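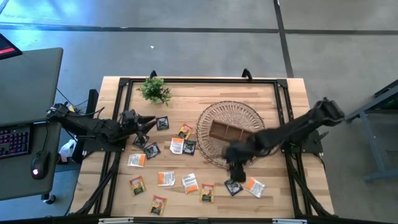 **Why does wood move after the furniture is finished?**

Wood takes water from the air and gives it back, so the boards become wider in a humid season and narrower in a dry one.

## Unit 5: Wooden tops, movement and finish

Course leader: Harpreet Chisholm

### 1. Movement

A board changes very little in its length. It changes much more across the grain, and this is the direction we must plan for. In December, when the heating is on, a wide top can shrink enough to open a small crack at the end. If the top is glued firmly to its base, the wood has no freedom and it will split or bend.

For this reason we fix a top with slotted holes or with metal buttons. The screw holds the top down, but the wood can still slide a little to the side.

### 2. Preparing the surface

- Sand with 100 grit first, always along the grain.
- Remove the dust with a vacuum and then a dry cloth.
- Sand again with 200 grit. Do not press hard.
- Look at the surface with a lamp placed low at one side. Scratches which you can't see from above will appear.

### 3. Choosing a finish

Oil goes into the wood and is easy to repair. It needs to be renewed from time to time, and it protects poorly against standing water. Varnish stays on top of the wood and makes a film. It protects better, but a deep scratch in it is difficult to hide – often the whole surface must be sanded again.

Gloss is not the same as protection. A matte varnish can be as strong as a shiny one.

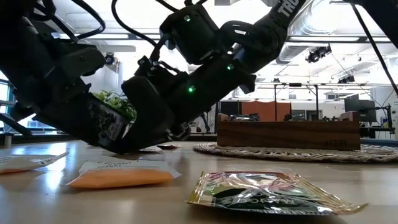

*Fig. 2. Tabletop in light wood with a glossy surface.*

### 4. Drying and safety

In our workshop we leave an oiled top for 14 days before heavy use. Cloths with oil on them can catch fire by themselves, so lay them flat outside to dry and never leave them in a ball.

### For next class

Read the Govent chapter on edge joints and bring one sanded sample. Write the grit you used on the back in pencil.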